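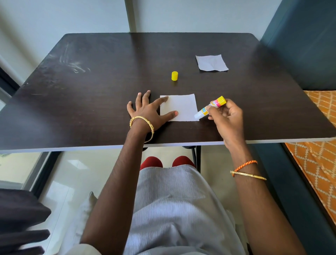 4. Setting Up the Putden 375 Label Printer

4.1 Choosing a place

Set the printer on a flat, steady surface with at least 3 inches of clear space behind it. The power cord and the data cable both leave from the back and should not be bent sharply. Keep the printer out of direct sun. Heat darkens unused labels, even inside the cover.

4.2 Loading a roll

1. Turn the power switch off.
2. Press both side tabs and lift the cover until it clicks.
3. Slide the roll holder out and pull the two ends apart.
4. Fit a new roll between the ends with the labels facing up. The loose end should come off the top of the roll.
5. Put the holder back and feed the loose end under the black bar until it shows at the front slot.
6. Close the cover. Press down on both sides, not just the middle.
7. Turn the power on. The printer feeds one blank label and stops.

Note: Rolls sold for the older Putden models have a narrower core. They will go onto the holder but will not turn freely.

CAUTION: The cutter behind the front slot is sharp. Do not reach into the slot to free a label. Open the cover and pull the roll back from inside.

4.3 Setting the label length

The printer measures the label length the first time it runs and each time you change to a different size.

1. Hold the Feed button until the light blinks green, then let go.
2. Wait while the printer feeds several labels. It will pause between them.
3. When the light stays green, tear off the strip.

If the light turns orange, the printer could not find the gap between labels. Check that the roll is seated and repeat from step 1. If it happens again, wipe the sensor (section 6.2).

4.4 Test print

Press Feed twice quickly. The test label shows the firmware version, the label length, and a row of bars. All the bars should be solid. A thin white line running through them usually means dirt on the print head.

Clean the print head after every 2,000 labels, or sooner if the print looks faint. Let the head cool for 13 minutes first — it stays hot after a long run.

4.5 Connecting to a computer

Install the software before plugging in the data cable. If the cable was connected first, unplug it, restart the computer, and run the installer again.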